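Kacper Dudek sold his first soup from a folding table outside a tire shop in Mendoza, and he still has the table. It is in the back of the Stemgate kitchen now, holding up a label printer.

"It wobbles," he says. "I keep meaning to fix the leg."

Dudek is the owner of Stemgate, a soup and stew business that started as a weekend stall and now delivers to homes across the north side of town. When we spoke by phone he had been up since before dawn. The lunch counter has been closed for two weeks, and he has had to turn a walk-in business into a delivery one with the same staff and one van.

"In January I was looking at paint colors for the counter," he says. "Then all of a sudden there's no counter. I had 50 pounds of onions coming the next morning and no customers to eat them."

He called the regulars first. Many had left their numbers over the years for the Votine list, which is what he calls the text message that goes out when the beet soup is ready. Votine is the street where his grandmother lived, and the soup is hers. The list had 500 names on it.

"I wrote, we're cooking, we'll bring it to you, tell me what you want. That was the whole message. I didn't have a website that could take an order. People texted back and my sister wrote it all down in a notebook."

The notebook lasted four days. After that they moved to an order form, which Dudek says was harder on him than on the customers. He does not like computers and typed the first menu with two fingers. The form now closes at noon the day before, so he knows how much to buy.

The menu is shorter than it used to be. He cut the sandwiches and the salads and kept six soups, a bean stew and rye bread.

"Bread was the hard part. Our flour comes from Pronow, and they were getting calls from everybody. They kept us on because we always paid on time. I think that's the reason. I never asked." 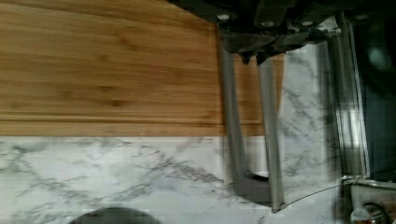 A wooden cutting board on a marble countertop.

Asked what makes a soup travel well, Dudek has plenty to say. Noodles go in a separate container. Potatoes are cut larger than they would be for the counter. Cream is left out and sent along in a small cup, with a note telling people to stir it in off the heat.

"Dill, the same thing. If I put it in at ten in the morning, by dinner it's gray and it tastes like hay. So you get a little bag of dill. My sister thinks the bags are a waste of time. She's the one filling them, so I understand."

Delivery costs 2 dollars, and orders over 30 dollars go free. He admits that the fee does not cover the gas, but he would like to keep it there as long as he can. The van goes out twice a day, and he drives the evening route himself.

He enjoys the driving more than he expected to. People wave from their windows, and one man on the hill leaves his clean jars on the porch to be used again - Dudek can't take them back under the health rules, but he hasn't had the heart to say so.

"I've got a box of his jars in the garage," he says.

He does not know when the counter will open again, and he has stopped guessing. The paint samples are still taped to the wall by the register. He was leaning toward the green.

Stemgate takes orders by text and through its online form. The beet soup is made twice a week and usually sells out by the morning the form closes.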